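Waiting room talk -- notes, v3
Speaker: Svenja Fröhlich, outpatient services, Jitham General
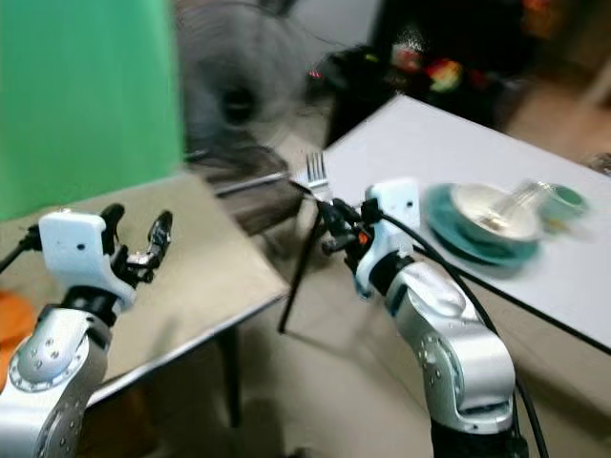 Slide 1. Two arms, one gripper open.

OPEN
Thanks to Anqi Duan for the invite. Keep it short, they've had lunch.
Ask for hands -- who has sat more than three hours in a clinic this year? Wait. Let them look at each other.

THE PROBLEM
Jitham outpatients, January. 854 people booked for the eye clinic, everyone told to come at 8 a.m. Same time for all. Always been done that way.
Doors open 7:30, queue already down to the pharmacy. Last patient out after dark.
Missed appointments: 39 percent. Say it twice.
We used to blame the patients. Mwajuma Kashindye phoned them instead. Bus fare, no one to mind the kids, letter came after the date. A few had already paid somewhere privte.
(Read the one about the letter in the wrong language. Slow down here.)

WHAT WE CHANGED
Timed slots, half an hour each. Took two months of arguing.
Text message the evening before. Plain words, clinic name, door number.
Late bus from Plondomau -- so those patients get afternoon slots, no exceptions.
Nurse at the door from 7. Sorts the urgent ones first.
Did NOT buy software. Shared spreadsheet and one phone. Budget question will come up, get in ahead of it.

WHAT WENT WRONG
First week, doctors started late, slots meant nothing by 10.
Texts going to old numbers. Records had 14 patients under one mobile, turned out it was the village shop.
Older patients still come at 8. Fine. Give them a chair.
Weidong Kong's point: a slot system moves the queue to the lab unless the lab knows about it. He was right, should of asked him first.

COSTS
Some 4,000 texts so far. Paid from the stationery line, fewer letters going out.
Door nurse is the real cost. Be straight about that.

ASK
Want two more clinics to try it. Skin and diabetes. Jianguo Qin has the rota -- point to him, he's at the back.
Leave up the phone extension. Questions.
If asked about surgery waiting lists: diffrent team, don't guess.

More talks in this series
Getting lab results back the same day
Night cover at Grinell: one year on
Who answers the ward phone?
Clinic transport from Xia and the hill villages
Letters patients can read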